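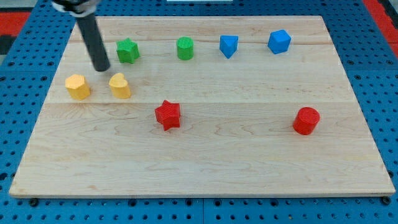 Tilarow maple board: a long think about a simple thing

By Stavros Pappas
January

I should say at the start that I'm fond of a good plain board, and my family have learned to nod and wait until I've finished. The Tilarow came from Olmedo on a Thursday, wrapped in far more brown paper than it needed, and I've had it out nearly every day since.

The first thing I noticed was the colour. It's a pale, creamy maple with faint brown grain, and there are some lovely swirling bits that I keep finding myself looking at when I ought to be tidying up. If you look closely there are a couple of faint seams running lengthways, so I take it to be several planks glued together. I can't feel the joins with a fingertip, and I did try for quite a while!

We use ours as a play board, mostly for the little shape blocks (the green star and the yellow heart are the ones that get argued over). Bright colours look very cheerful against wood this light, and there's room to spread a small set out in two loose rows without anything being crowded. The textured top on the green star is nice under the thumb too, though the blocks were bought separately, so no marks to Tilarow for that.

Grumbles? A couple. It cost me 200 more than the Plendberg I had before (I'm counting in Danish kroner, as my sister ordered it), and the little care leaflet is printed so small that I needed my other glasses. I'd also have liked a bit of oil in the box at that price.

I'd give it 9 out of ten, and my sister has already asked whether they do a smaller one.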